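Right, I've been sitting on this since the weekend. A thread on the Drilham council's claim that the new bin system has "transformed" our street. I live on the street. I have some questions.

1/ For those who don't follow local rubbish news (fair enough), Drilham moved to fortnightly red bins in September. Weekly green, fortnightly red, fortnightly yellow on the off week. The flyer had a cartoon banana peel on it.

2/ The headline figure in the new report is that 93 per cent of households are "participating" in the food scraps program. Sounds terrific. I'd like to know what participating means.

3/ It's in the glossary, page 60, in the small type. A household is participating if it has been supplied with a kitchen caddy. Supplied with! They left the things on our doorsteps. My neighbour's is full of pegs.

4/ By that measure I'm participating in the gym, the church up the hill and three different pizza shops.

5/ I'm not against food scraps, before the replies fill up. I've had a compost heap since well before council cared. I put mine out. I rinse my yoghurt tubs like a good boy. I just don't like being told a thing has worked by the people who bought the thing.

6/ Next claim. "Contamination is down." Down from what? The old trucks didn't measure it. The report compares this year's number with an estimate supplied by Plulau, who also hold the collection contract. I can think of easier ways to win a race than being allowed to draw the start line, but not many.

7/ To be fair to Plulau, the drivers are great. Ours once got out of the cab to pick up a bag the magpies had been at. No complaints about anybody who has to be up at that hour.

8/ Then there's the website. You're supposed to type in your address and get your bin day. I typed in mine and it told me I live in Ikholm. Ikholm is across the river. They have blue lids over there, it's a different world.

9/ I rang up. Very polite person said it was a "known mapping issue" and to go by what the neighbours do. The neighbours are going by what I do. You can see how a street ends up with every bin out in every colour on a Monday morning.

10/ Which brings me to the shed. A few of you asked why I haven't posted much from the Thursday lot lately, and it's that I've been reading a 96-page report about bins. The usual has carried on without me.
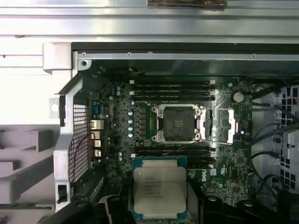

Drilham Repair & Reuse Club | Computers and Small Electricals Group

11/ Old workstation, Xeon chip, socket open. Anyway. The report does mention repair, once, in a box with a drawing of a toaster in it. "Residents are encouraged to consider repair options before disposal." No phone number, no address, no list of who does it. Consider it considered.

12/ What I'd ask of that box is one boring number. How many appliances went through the transfer station last year, and what happened to them. They've got a weighbridge. It's not a mystery of the deep.

13/ Instead we get tonnes "diverted". I've learned to be careful of diverted. It means it didn't go in the hole out the back. It doesn't say where it went. A truck that's left the gate has been diverted. So has a couch on the nature strip, if you wait long enough.

14/ Someone's already replied that the compost from the green bins goes to farms and that's a good outcome. I hope so! I'd love it to be so. The report says it is "suitable for agricultural use". Suitable for. I'm suitable for playing full forward. The phone hasn't rung.

15/ Also, the free compost giveaway. Eight bags per household, bring your own bags, bring your own shovel. I went. There was more twist tie in it than I'd put up with from my own heap, and a fruit sticker that had come through the whole process looking better than I do.

16/ Little tip while we're here. Fruit stickers don't break down. Peel them off before the scraps go in. It's the one piece of advice missing from the flyer, the magnet, the second flyer and the letter saying sorry for the first flyer.

17/ The caddy liners. "Compostable" is printed all over them. I buried one in the veggie patch in spring to see for myself. Dug it up at the end of summer and I could still read "compostable" on it. Yes, I know, the big facility runs hotter. A few of you have told me that with great energy. Then print that on the bag.

18/ On cost. The waste charge on the rates went up, and the letter with it said the new system "delivers long-term savings". I can't find the savings in the budget papers. If you can, send me the page. I mean that, I'd like to be wrong, it would be cheaper.

19/ The one thing I'll give them without grumbling is the smell. I thought fortnightly red bins in February would be a war crime. They weren't. If the prawn heads go in the green, which is weekly, the red hardly smells at all. I was wrong on that and my sister-in-law has it in writing.

20/ Nappies are a different story and the families on our street with little ones are not loving it. You can apply for a bigger bin. The form wants your bin day. See post 8.

21/ The consultants on the report are called Joo, by the way. They've put a "community sentiment" chart in. Sentiment was gathered at a stall outside the library, where you got a free tote bag for filling in the card. I've got one of the totes. It's a good tote. I ticked "satisfied" because I was, at that moment, holding a new bag.

22/ I've sent in my questions through the feedback form. What counts as participating, what was contamination measured against, where does the diverted stuff go, and can somebody move my house back across the river. Will post what comes back.

23/ Muting this for the night. Yellow lids tomorrow, I think. Have a look at what next door's doing and let me know.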